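Jornada de puertas abiertas en el laboratorio de Wovside, enero. Abro hilo con notas técnicas, sin orden particular. Fui por la parte de navegación en interiores y me quedé hasta el final.

La sesión la llevó Waqas Pirzada, del equipo de simulación. Primer dato: lo que se enseñó por la mañana era todo simulado. El hardware se dejó para la tarde, con aforo reducido, y no conseguí plaza.

El entorno se llama Studum. Carga viviendas completas, con puertas articuladas y colisiones activas en los marcos. Dicen tener 250 plantas distintas. Preguntado por la variedad real entre ellas, Pirzada reconoció que 79 comparten distribución y solo cambian acabados y mobiliario.

La tarea de la demo: recorrer un pasillo estrecho con un robot de dos brazos sin rozar paredes ni puertas abiertas. Parece trivial hasta que se mira el ancho de hombros. 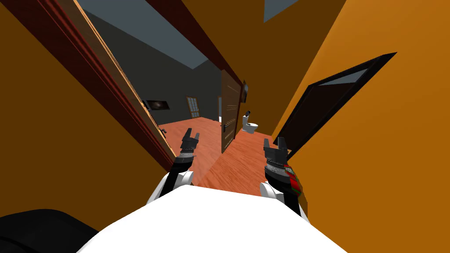 Vista desde el propio robot en simulación: pasillo, pinzas abiertas y puerta de madera entreabierta hacia el fondo.

Con los brazos extendidos hacia delante, el volumen a comprobar crece mucho. El planificador (Iketix) trata base y brazos como un solo cuerpo durante el avance y los separa al llegar al destino. Es conservador, pero simplifica la comprobación de colisiones.

Resultados que proyectaron: 89 % de recorridos sin contacto. Los fallos se concentran en los giros de entrada a habitaciones, con la hoja de la puerta a medio abrir. No dieron desglose por planta. Lo pedí y quedó apuntado.

Hammad Malik preguntó desde el público por la latencia. Respuesta: replanifican a 4 Hz, alrededor del doble que en la versión anterior. Para un pasillo vacío sobra. Con personas cruzando, yo no lo daría por bueno sin verlo.

Lo más flojo, la iluminación. El sombreado es correcto para depurar trayectorias y dudoso para entrenar percepción. Usan Guo para variar texturas y luces, pero esa parte la pasaron en una sola diapositiva.

Pendiente: que publiquen las plantas de evaluación y los parámetros de fricción de las bisagras. Si me llega algo, lo añado aquí.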